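Interim progress report to the Ketilsson Fund
Family lodging house at Irevstead: second half-year of the grant
Submitted by Kazimiera Szczepańska, house manager
30 Jul 2018

1. Purpose of this report

With this report I inform the Fund about the work done in the lodging house since my previous report in January. As agreed in the grant letter, I describe first the use of the house, then the building works, the staff, and the money. The questions which your office sent to me after the previous report are answered inside the sections where they belong.

The house receives relatives of patients who are treated in the hospital at Wasstead. Most of them come from villages on the Dronmont side, from where the last bus leaves too early for a person who wishes to stay until the end of visiting time. They sleep with us, they can cook a simple meal, and in the morning they go back to the ward.

2. Use of the house

In the reported period we provided 2,614 guest nights. This is more than we planned in the application, and I would like to explain where the difference comes from. The children's ward changed its rules in spring and now permits only one parent to stay during the night. The second parent must sleep somewhere else, and very often this parent comes to us. The ward nurses have our leaflet and give it to the families on the day of admission.

The average stay became shorter. In winter we had several families who stayed for many weeks, and now we see more guests for two or three nights. For the families it is good news, but for us it means more changing of sheets, more keys to hand over, and more telephone calls. The washing was our weak point the whole spring. The old machine broke two times in May, and we had to carry the sheets to the laundry in Wasstead, for which I did not have a line in the budget. I took this cost from the line "small repairs" after I asked for your permission by letter.

We were obliged to refuse guests on 25 evenings when the house was full. On these evenings I or my colleague at the desk called the two guest houses near the station, and in most cases a bed was found. I do not have a good record of what happened with the others. From this summer the desk writes it down, and in the final report I will be able to give a better answer.

3. Building works

The works on the ground floor are finished. The kitchen has a second stove and a longer counter, so that two families can cook at the same time without standing in each other's way. The step between the corridor and the bathroom was removed and the floor is now level. A guest in a wheelchair can reach the bathroom without help, which was not possible before. The door of the bathroom was ordered too narrow at first. The company took it back and did not charge us for the exchange, but we lost almost a month.

The works on the upper floor are late. When the men opened the ceiling in the back corridor, they found that the water pipe was leaking for a long time and one beam was soft. The beam had to be replaced before anything else could be done there. This repair was covered by the owner of the building and not by the grant. The painting was moved to the autumn, and the two rooms at the back will open after it.

Heating was mentioned in your questions. We checked all the radiators in the bedrooms after the heating season. The ones on the north side give little heat, and I asked for an offer to replace them. I do not have the offer yet.

4. Staff and training

There are now three of us with paid hours: myself, the evening desk, and a cleaner who started in March. Before March the cleaning was divided between the desk and me, and I must admit that it was not always done on time. Now each bedroom is ready by early afternoon, and guests who arrive from the morning admission do not have to wait with their bags in the hall.

All of us took part in a one-day course about speaking with people in a difficult situation. It was held at the hospital and it was free of charge. My colleague from the desk found it very useful, especially the part about when it is better to say nothing and only make tea. I found the afternoon part too theoretical — but perhaps I was tired.

5. What the guests tell us

We leave a short form in each bedroom. In this period 30 forms came back, which is few compared with the number of guests. I understand it very well. A person who leaves because the treatment is over, or because it did not help, does not think about a form. The answers we have are mostly friendly. People write that the house is quiet and that they could sleep.

The complaints repeat. The light in the upper corridor goes off too quickly, and there are not enough hooks for coats and towels. The hooks were bought and put up in June. The light was set again by the electrician and now stays on long enough to find the key. Two guests asked for softer pillows, and one guest asked for harder ones.

6. Money

The spending is near to the plan, with two exceptions. The laundry, as described above, cost more than expected. The furniture cost less, because the beds offered to us by a closed hotel in Dronmont were in good condition and we paid only for the transport. With your agreement I would like to use the remaining sum for a stronger washing machine and for mattress covers. The full table with the invoices is sent separately to your accounting office.

7. Bedrooms

The beds are divided between all the bedrooms which are open now. Every bed receives fresh sheets between guests, and a spare blanket is kept in the cupboard in the corridor. I would still like to buy reading lamps, but this can wait until the back rooms are painted.
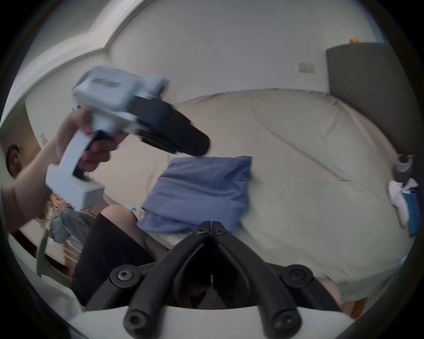 8. Plan for the next half-year

The painting of the back rooms comes first, then the radiators, if the offer is acceptable. I also wish to meet with the social workers of the hospital, who sometimes send families to us without calling before. The final report will reach you in January. If the Fund wishes to visit the house, please write to me some days earlier, so that I can ask the guests if they agree.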